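Wellow Evening Kitchen
Dough and Steam, Session 2 handout
Razia Malik

Steaming, unloading, and what the lid is doing

Welcome back! Last session was all dough, and I loved seeing how different everyone's rounds looked by the end of the evening. Tonight we get to the part I like best, when the buns go into the pot and we mostly have to keep our hands off them. Keep this sheet next to your dough notes from September.

1. A quick look back at the dough

The class batch uses 536 grams of plain flour for two potfuls of buns (I know it's an odd number – it comes from converting my old cup recipe and I never had the heart to change it). The water should be lukewarm. Knead until the surface is smooth, then rest it, divide it, and roll each piece under a cupped palm until the seam closes on the underside.

If your rounds have spread flat during the second rest, the dough was probably too wet or rested too long. They will still taste good. Steam them anyway and write down what you did.

2. Why steam at all?

An oven dries the outside of bread and browns it. Steam can't do that. It gives up its heat when it condenses on the cooler dough, and the outside of the bun stays moist and pale while the middle sets. That is why a steamed bun has a soft skin all the way around instead of a crust, and I still think it's wonderful that a pot of simmering water can do it.

Altitude matters too. My aunt lives at 1,181 meters, where water boils at a lower temperature, and her buns always need a little longer than mine. If you are cooking somewhere high up, add a few minutes and test one bun before you unload the rest.

3. Curves, clear walls and drips

Think about where the steam goes. It rises, meets the lid, cools, and turns back into water. On a well-curved surface a lot of that water runs down toward the rim. On a flatter lid more of it hangs in the middle and drops straight onto the buns, and every drop can leave a yellowish, sticky dent.

Clear covers are great for learning because you can watch without lifting, but a curved one takes some getting used to. It picks up reflections from the lights, and colors behind it go soft and blurry. Move your head to the side a little and the glare shifts.
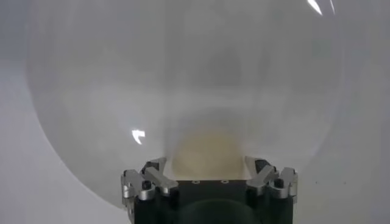

Fig. 1. Glints and haze on a clear dome, close up.

If drips are a problem at home, wrap the lid in a clean cotton cloth and tie the corners up over the handle, well away from the heat. You lose the view, but the tops come out beautifully smooth.

4. Loading the pot

Fill the base to the line marked in your own steamer's instructions and put the steaming tray in before you add any buns. Check that the holes are clear. Dried dough loves to hide in them, and a wooden toothpick gets it out.

Small squares of parchment under each bun make life easier. A thin wipe of oil on the metal works too, and it's what I do when I've run out of paper. Either way, leave most of the holes open so the steam can get through.

Four buns fit nicely in a diamond, with one at the back, one at the front and one on each side. Leave space between them because they will swell, and if two of them touch they'll tear when you pull them apart. Have your plate ready on one side of the pot and a place for the lid on the other before you switch on. You want to be able to turn from one to the other without hunting for anything.
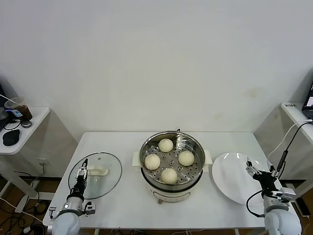
Timing starts when you see steady steam, and this is the thing people most often get wrong. If you start the clock when you press the button, the first few minutes only heat the water. For buns the size we make in class, give them 15 minutes of steady steam. Big filled ones, like the Zaidi family recipe on the back table, can take over 20.

Please don't lift the lid to peek! The temperature falls quickly and the tops can wrinkle.

5. Resting and opening

Switch off and wait. Three minutes is enough for plain buns. Then tilt the lid so that its far edge opens first and the steam rolls away from your face and arms. Carry it level to its spot and set it down with the handle up, where you can grab it again for the next batch.

6. Moving buns to the plate

Fresh buns are softer than they look, and a hard pinch leaves a mark that stays. Lift from low on the sides, or slide a thin spatula underneath, and set each bun down with its base on the plate. Tongs are fine if you hold them lightly. Start with the bun nearest you so you aren't reaching over the others, and keep them spaced out on the plate too. Stacked buns sweat and stick together.
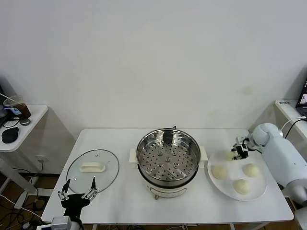 When the tray is clear, check the water before you load again. A second batch needs as much steam as the first, and a pot that runs dry halfway through is a sad business. Top up with hot water so you aren't waiting for it to heat.

For next time

Steam one batch at home and change one thing only: the length of the second rest, the lid with or without a cloth, or the minutes of resting before you open it. Cut a bun in half and look at the crumb. Bring your notes, and bring a bun if there are any left – we'll be tasting before we start on fillings.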